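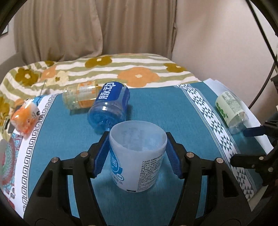
Cut-down drink container, open at the top, printing still on it.

Starting seedlings in cut-down drink containers, is it worth the trouble?

Posted by Rallano, 5 September 2018

I want to start my tomatoes and capsicums from seed this year instead of buying punnets. I've been saving plastic drink containers and cutting the tops off to make pots. They hold a fair bit more mix than the cells in a seed tray, so my thinking is I can sow straight into them and not have to pot up before the plants go out in the garden.

A few things I'm not sure about. Do I need to take the labels off or get rid of the printing? How many holes should go in the bottom? And does it matter that the sides let light through? I read somewhere that roots don't like light but I've also seen plenty of people growing in clear cups with no problem.

I'm in a cool area and we can still get a frost for a good few weeks yet. The pots will sit on a bench inside next to a north-facing window. I bought a bag of the cheap potting mix and have a small bag of seed raising mix left over from last year, not enough to fill everything.

Any advice appreciated.

Solton

I've done this for years. It works fine and I wouldn't spend money on pots for tomatoes.

Holes first. Put in four or five around the bottom edge, not just one in the middle. Most drink containers have a raised bit in the centre of the base, so a single hole there leaves water sitting in the low part. I heat a metal skewer over the gas and push it through. Do that outside or with the window open as it stinks. A drill works too, but go slowly and put a bit of scrap timber inside the container or thin plastic will crack.

Rinse them out with warm soapy water before you fill them. Anything that held milk or juice needs a proper wash, otherwise you get mould and little flies. Labels don't matter. If it's a paper one it will go soggy and fall off by itself. Printing on the plastic can stay where it is.

Light through the sides does make a difference but not much over six weeks. What you will see is green algae growing on the inside where the mix touches the plastic. It looks bad and does no harm to tomatoes. If it bothers you, stand the pots together in a cardboard box with the sides cut to the height of the rims. That also stops them falling over, which is the bigger problem, as a tall light container with a dry plant in it will tip at the slightest bump.

For the mix, fill most of the pot with your potting mix and put the seed raising mix on top, two or three centimetres deep. The seed only needs the fine stuff to get going. Pick out any big lumps of bark from the cheap mix. Sow 2 seeds to a pot and snip off the weaker one when they have their first true leaves. Don't pull it out or you'll disturb the other.

Capsicums are slower and need more warmth than tomatoes. Mine sat there for nearly three weeks last year before anything came up. Don't give up on them and don't keep adding water while you wait.

Gu

just buy a seed tray they are cheap and you can use them again. I had 100 seedlings in cups one year and it was a pain watering them all

Halerau

Mostly agree with Solton, with one change. I wouldn't sow straight into a big pot in a cool area. A lot of wet mix around one tiny seed stays cold, and that's when they rot off at the base. I sow a pinch of seed in one shallow container, a takeaway lid or similar with holes in it, and keep that somewhere warm. On top of the fridge is good until they sprout, then straight to the window the same day or they go leggy.

When they have two true leaves I move each one to its own tall container and bury the stem right up to the leaves. Tomatoes will grow roots all along the buried part. Don't do this with capsicums, plant those at the same depth they were before.

Turn the pots every day or so if the light only comes from one side. Water from underneath by standing them in a tray for twenty minutes, then tip out what's left.

Before planting out, put them outside in a sheltered spot for an hour or two and build up over a week or more. Bring them in at night while there's any chance of frost. I lost a whole batch by skipping this and had to buy punnets anyway. If you stagger your sowing by a fortnight you'll have a second lot in reserve, and the later plants were still giving me fruit in February.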